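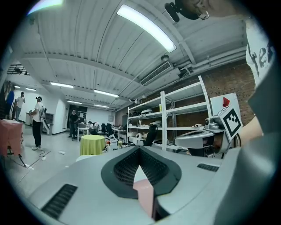
Unter der weißen Wellblechdecke, vorn ein rosafarbener Block

Padeo und Mahlangu stellen gemeinsamen Laufschuh vor

Der Schuhhersteller Padeo und das Designstudio Mahlangu haben am 28. November 2018 ihre erste gemeinsame Kollektion angekündigt. Sie umfasst den Laufschuh Drarkska in 2 Farbstellungen und kommt im März in den Handel. Die Gesamtauflage beträgt 1.834 Paar. Davon gehen 600 Paar an das Ladengeschäft in Nusorcombe, weitere 200 Paar sind den Abonnenten dieses Newsletters vorbehalten. Der übrige Bestand wird über den Onlineshop und ausgewählte Fachhändler verkauft.

Das Obermaterial besteht aus gewalktem Wollfilz, Fersenkappe und Zunge sind mit glattem Kalbsleder abgesetzt. Die Zwischensohle entspricht der des Vorgängermodells. Neu ist die flachere Laufsohle aus Naturkautschuk.

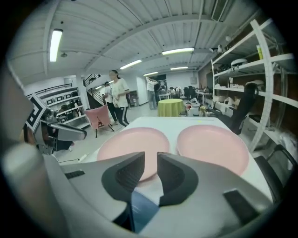

Die erste Farbstellung ist vollständig in Anthrazit gehalten, einschließlich Schnürsenkel und Sohlenrand. Für die zweite hat Mahlangu ein sehr helles Rosa gewählt. Der Ton kommt dem der beiden runden Teller nahe, die nebeneinander auf dem weißen Tisch stehen, und wird an der Ferse durch eine graue Paspel ergänzt. Beide Ausführungen sind in den Größen 36 bis 47 vorgesehen.

Abonnenten erhalten ihren Zugangscode vor Verkaufsbeginn per E-Mail. Je Kundenkonto kann ein Paar bestellt werden; eine Reservierung im Ladengeschäft ist nicht möglich. Für Rücksendungen gelten die Allgemeinen Geschäftsbedingungen von Padeo.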